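ONDOVSIDE FOOTBALL CLUB
Minutes of the Football Management Meeting held in March at the Supporters' Room, Teixeira Road

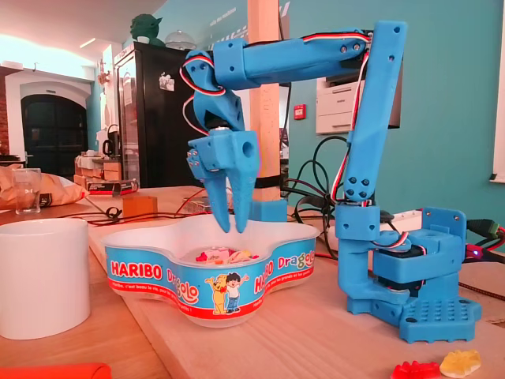
1. Attendance and apologies

Present: Mafalda Quintela (Chair), Erick Massawe (Head Coach), the Club Secretary, the Registrations Officer, the Academy Manager, the Finance Officer, the Safety Officer and the elected representative of the Supporters' Association.

Apologies were received from the Club Physiotherapist, who had submitted a written report, and from the Kit Manager.

The meeting opened at 6.30 pm. A quorum was confirmed by the Secretary.

2. Declarations of interest

The Academy Manager declared that a relative is employed by Brundari Coaches, one of the two firms quoting for away travel under item 7. It was agreed that he would remain in the room for that item but take no part in the decision.

3. Minutes of the previous meeting

The minutes were accepted as a correct record, subject to one amendment. Under item 5, "reserve goalkeeper" should read "under-18 goalkeeper". The Chair signed the amended copy.

4. Matters arising

4.1 Drainage at the north goalmouth. The ground staff have completed the spiking and sanding. The Head Coach reported that the area still cuts up badly after training and asked that the warm-up be moved to the far touchline on match days. Agreed.

4.2 Dugout glazing. The replacement panel for the visitors' dugout has been delivered but is the wrong thickness. The Secretary is to return it and obtain a written date for the new one. Carried forward.

4.3 Letter from Landonbridge Town. The letter concerning the conduct of a small group of spectators at the December fixture has been answered. Landonbridge Town have replied that they consider the matter closed.

5. Loan of a midfielder to Landonbridge Town

5.1 The Registrations Officer presented the draft agreement for the loan of one of the club's second-year professionals until the end of the season. The player has been told of the interest and has said in writing that he wishes to go.

5.2 The Head Coach supported the move. He stated that the player had trained well but had started only two league matches since the autumn, and that he could not promise him more before May. He would prefer the player to be in a side that uses him every week.

5.3 The Finance Officer reported that Landonbridge Town had offered to pay £400 a week towards wages. The club had asked for £600. After discussion it was resolved to accept £400, provided that Landonbridge Town also meet the cost of the player's travel and any appearance payments due under his contract.

5.4 The Supporters' Association representative asked whether the club could call the player back if injuries worsened. The Registrations Officer explained that the draft contained no recall clause. Members considered this unsatisfactory, given that two central midfielders are at present unavailable.

5.5 It was resolved that a recall clause be requested, with seven days' notice on either side, and that the agreement should not be signed without it. The Chair was given authority to sign once the clause is in place.

5.6 The Registrations Officer reminded members that the paperwork must reach the league before the loan deadline. She asked that any comments on the wording be sent to her in writing and not passed on by telephone.

Action: Registrations Officer, Chair.

6. Head Coach's report

6.1 Mr Massawe reported on the four matches played since the last meeting. Two were won, one was drawn and one was lost. He was content with the defending from open play and dissatisfied with the defending of corners, from which three of the four goals conceded had come. Additional time is being given to this in training.

6.2 He asked that the second weekly session start at 5.45 pm. Several of the part-time players have been arriving straight from work without time to change. The Safety Officer confirmed that the floodlights could be used until 8.30 pm under the present permission. Agreed.

6.3 The captain has served his suspension and is available. The club will not appeal against the red card shown to the left back, the Head Coach having watched the recording and accepted the decision.

6.4 The Physiotherapist's report was taken as read. Members noted the long-term knee injury to the first-choice centre forward and asked that the club's good wishes be recorded. The Chair is to write to the player.

6.5 The Head Coach asked whether there would be money for a replacement forward. The Finance Officer advised that there was none in the current budget, apart from any saving made under item 5. It was agreed that the Head Coach could make enquiries about a short-term loan but could make no commitment to any player or club.

7. Away travel

7.1 The Secretary presented two quotations for the coach journey to the cup quarter-final. Brundari Coaches had quoted £700 for a full-size coach with one driver. The second firm's price was lower, but it could not guarantee a vehicle with a toilet and required the party to leave the ground within 45 minutes of the final whistle.

7.2 The Head Coach considered the second condition unworkable if the match were to go to extra time and penalties.

7.3 It was resolved to accept the quotation from Brundari Coaches. The Academy Manager took no part in the vote.

7.4 The Supporters' Association representative asked whether spare seats might be offered to members. It was agreed that 15 seats be released at a price to be set by the Finance Officer, and that they be allotted by ballot among season ticket holders. Those travelling on the team coach will be expected to follow the instructions of the Head Coach and the Secretary throughout.

Action: Secretary, Finance Officer.

8. Academy

8.1 The Academy Manager reported that the under-16 side had reached the semi-final of the county cup, to be played at home. He asked for use of the main pitch. The Head Coach had no objection provided that the first team was not due to play there the following day. The Secretary is to check the fixture list and confirm.

8.2 Two under-18 players have been invited to train with the first team. Their parents have been informed and both colleges have agreed to release them for one afternoon each week.

8.3 Members discussed the trial days planned for the Easter holidays. The Safety Officer asked that all visiting coaches have their checks completed before the first session and that the list be lodged with her in advance. This was agreed without exception for coaches known personally to the club.

8.4 The Academy Manager expressed concern that boys released at the end of last season had been told by letter only. The Chair agreed that this was not acceptable. In future each player will be seen in person, with a parent or guardian, before any letter is sent.

Action: Academy Manager, Secretary, Safety Officer.

9. Ground and safety

9.1 The Safety Officer reported that the turnstile at the Teixeira Road end had jammed twice before the last home match and that spectators had been moved to the next gate. An engineer has been booked.

9.2 The expected attendance for the final home league fixture is above the usual figure. An additional briefing for stewards will be held at 1.15 pm on the day of the match. Gates will open half an hour earlier than normal.

9.3 The covered terrace handrail was inspected and found to be sound. Repainting is deferred until the close season.

10. Supporters' Association

10.1 The representative thanked the club for the earlier publication of team news and asked that postponements be announced by 11 am wherever possible. The Secretary said that this depended on the referee's arrival but undertook to request early inspections when frost or heavy rain is forecast.

10.2 The Association's player of the season evening will take place in the Supporters' Room after the last home match. First-team players will be required to attend. The Head Coach undertook to tell them.

11. Any other business

11.1 The Secretary reported that the printer of the match programme intends to raise its charges from next season. Other prices are to be sought before the next meeting.

11.2 The Chair reported a request from a local school for a visit by two players. The Head Coach will put forward names.

12. Next meeting

The next meeting will be held in April at 6.30 pm in the same room. Reports should reach the Secretary one week beforehand.

The meeting closed at 8.20 pm.

Signed: M. Quintela, Chair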